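**Brinow hang-and-sort cell** - for shops that hang soft goods on wire racks and are tired of doing it by hand all day

Sold and set up by Tosolach. Page kept by Shewit Sisay, questions to her, not the sales inbox please.

Brinow takes over the hook work. Straps, pouches, cloth covers, anything narrow and floppy that has to go on a display rack. Your people teach it with the hand-held gripper, the arm repeats it. Same finger pads on both so what works in the hand mostly works on the arm.

We do the first teaching at our own bench before anything ships. You send the goods, we send back a short report and a list of what it won't pick.

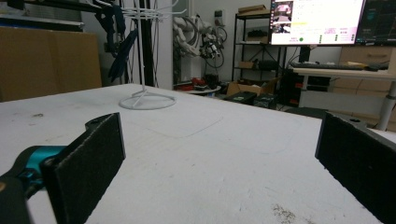

**EQUIPMENT > BENCH CELLS > SOFT GOODS**

White wire rack on the table, dark blue and black pieces hanging off the arms. Long floppy stuff like this is the usual order. Stiff card-backed packs are a different cell, see Rarholm.

What you get:

- hand-held gripper, foam-faced pads
- arm and controller
- teaching software, one seat (extra seats on request)
- 5 spare pad sets
- two days on site with your crew

What you supply: flat table, matte top if possible. Glossy tops give trouble under strip lights. A desk close enough that whoever is teaching can see the screen without walking. Power, network. A rack that doesn't wobble - we can't stress this enough, most of the bad runs in August were one wobbly rack.

**What changes for the people on the line**

Gets asked every time so putting it here.

The hanging job goes away, mostly. The teaching job shows up. Same person usually does both at first. At Demissie the packing crew did all of thier own teaching, no engineer in the room after the second day. 27 items on their list now. They rotate, one person teaching, the others on boxing and checks, swap after lunch.

Less reaching over shoulder height. More looking at a screen, and some people don't like that. Ask before you assign it. One of the Demissie crew tried it for a week and went back to boxing, fine, the rota still works.

Pay grade - not our call but please sort it out before we arrive. We have walked into that argument twice. A person teaching the cell is doing skilled work and will say so.

Pace: the cell is slower than a fast human on a good morning. It's steadier over a full shift. Don't plan on it beating your best hanger in hour one.

Also, it stops. It will stop on a tangled strap and wait for somebody. So somebody has to be near, and it has to be okay for them to drop what they're doing. Put that in the job sheet. 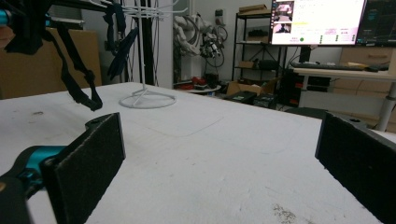
*Last changed: Friday, October 27, 2023*

Wire stand with a ring base and hooks near the top, black fabric piece on the hooks. Thin rods are OK for the gripper as long as the hooks have a bit of space between them. Crowded hooks, send us a photo first.

**Pads and upkeep**

Foam pads are a wear part. Change at 1000 picks for rough weave, 3000 for smooth. Wipe the table at end of shift, lint builds up and then the pads carry it. Scuffs on the top don't matter.

Check the pad screws when you change pads. Hand tight then a quarter turn, no more.

**Lead time and price**

Quote only. Depends on how many items and wether you want us to do the first teaching or just train your crew. Crew training only is cheaper and frankly works better, they know the goods.

Rental with option to buy: yes. Shortest term is one quarter.

**Not included**

Rack, table, desk, screens. Guarding if your site rules ask for it. Rarholm cells and Brinow cells use different pads, don't mix orders, we can't take back opened packs.

To book a bench test: write to Shewit Sisay at Tosolach with a few samples' worth of detail - length, weight, what the loop looks like, and what it hangs on.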